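Foire aux questions : postes d'emballage et calage des colis

Service logistique Matira, site de Manddale

Quelle surface faut-il prévoir pour un poste d'emballage ?
Un plateau lisse, de teinte claire, sans joint ni vis apparente dans la zone de travail. Les teintes claires facilitent le repérage des résidus de colle et des chutes de ruban. Les plateaux sombres encore en service sont remplacés au fur et à mesure.

Les angles du plateau doivent-ils être arrondis ?
Oui pour toute nouvelle commande. Un angle vif marque les blocs de mousse et déchire les housses. Les anciens plateaux à angles droits reçoivent un profil de protection.

Quels formats de blocs et de cartons sont référencés ?
Le catalogue interne comporte 22 références, dont 8 réservées aux retours. Les demandes hors catalogue sont adressées à Ya-wen Kwok, avec les trois cotes en millimètres dans l'ordre longueur, largeur, hauteur.

Quelle est la consommation annuelle ?
Environ 3 000 pièces, tous formats confondus. Les pièces rebutées à la réception ne sont pas comprises dans ce chiffre.

Comment contrôler un bloc avant utilisation ?
Vérifier la planéité de la grande face, puis l'équerrage des coins. Un coin écrasé sur plus de 7 mm entraîne le rebut. Une simple variation de teinte n'est pas un défaut.

Peut-on faire glisser le bloc sur le plateau ?
Non. Le bloc est soulevé, orienté, puis reposé à plat. Le glissement arrache des particules qui se retrouvent sous le ruban et réduisent l'adhérence. Sur les grands formats, la prise se fait au milieu de la longueur.

Dans quel sens présenter un bloc long ?
En diagonale pendant l'approche, un coin en avant, puis parallèlement au bord au moment de la pose. 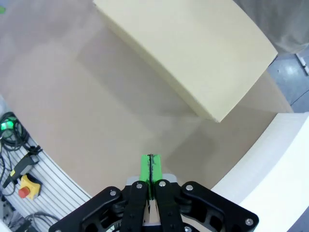

La dépose s'effectue coin par coin, sans lâcher. L'opérateur aligne ensuite la grande face sur le repère du poste et contrôle le jeu latéral avant de fermer.

Comment nettoyer le plateau ?
Chiffon microfibre et eau savonneuse, en fin de poste. Pas de solvant, pas d'éponge abrasive. Pour la colle, utiliser le produit Ginach en application locale et rincer.

Que faire des profilés rainurés ?
Les rainures retiennent la poussière de carton. Aspiration hebdomadaire, embout étroit. Ne pas y loger de cutter ni de crayon.

Où stocker les blocs entamés ?
À plat, à l'abri de la lumière directe. La mousse claire jaunit à l'exposition. Les cartons vides sont pliés et rangés sur chant dans l'allée Chiang.

À qui signaler un plateau endommagé ?
À Lucienne Brunet en journée, à Chia-hao Chang le dimanche. Indiquer le numéro du poste et la position du défaut.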